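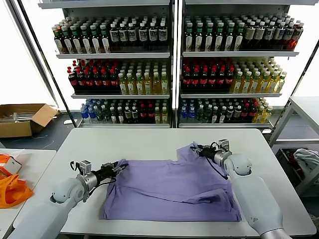
Posted in: Student Work / Film & Media / Short Projects
July, by Amr Ramadan and Bożena Sikora

Why remakes feel longer. Project report, final version (word limit was tight, sorry for the fragments)

Question first. Do people find a remake slower than the original even when the running time is close? Bożena thought yes. Amr thought it was only because you know the ending already. We wanted to test that a bit.

Films: we picked two student-made shorts from the school archive. Makowska, a ghost story set in a bakery, and its remake Irnent, shot by a later class with the same script and a new ending. Same length give or take the credits. Using real studio movies would have been more fun but nearly everyone has seen them, and the rights form is a nightmare. 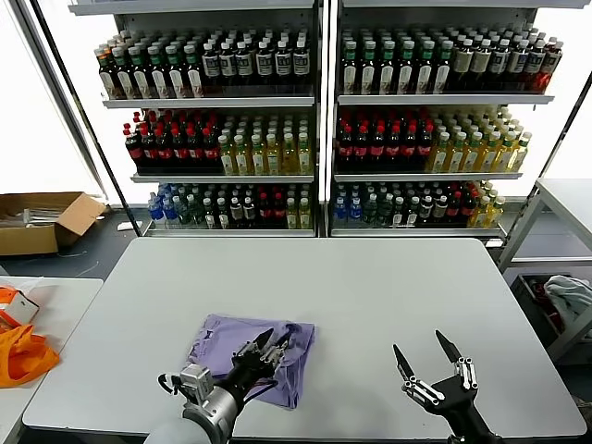

Viewers came from two film classes and one evening group, 70 people total. Half saw Makowska first, half saw Irnent first. 4 screenings. After each film they wrote down how long they thought it was, and marked any moment where they got bored. Phones in bags. Clocks covered, except we forgot the one by the projector at the first screening, so treat that group with care.

Results, short version. Whichever film came second was guessed as longer. Did not matter if it was the original or the remake. So Amr was mostly right, which Bożena would like noted was not her favorite part of the project.

But the boredom marks told a different story. Irnent got more of them even from people who saw it first. Nearly all in the same place, the walk down to the cellar. In Makowska that walk is one cut and a door. In Irnent its a long tracking shot with music telling you to be scared. Several people wrote "get on with it" or ruder.

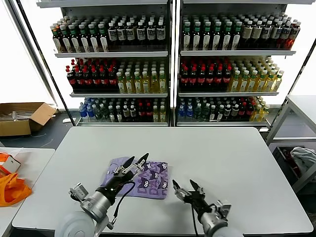 We also went through the comments on the archive page for both films, up to the 1000 word cap the site lets you export per page. Not very useful. Most of the posts are from friends of the cast. One guy reviewed the bread.

Problems. Both films are short, so a guess being off by a minute is a big deal. Viewers knew it was about remakes becuase the sign-up sheet said so (our mistake). And the new ending in Irnent is just better, three people clapped, which probably pulled some scores up.
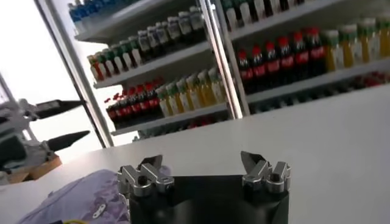
If we did it again: hide the topic, add a group that sees only one film, and cut the cellar walk out of Irnent to see what happens. Bożena has already made the cut on her laptop. It plays much better.

Thanks to the evening group for staying through the sound failure.

Last updated: July, 11:40 pm
Tags: remakes, pacing, audience study, short film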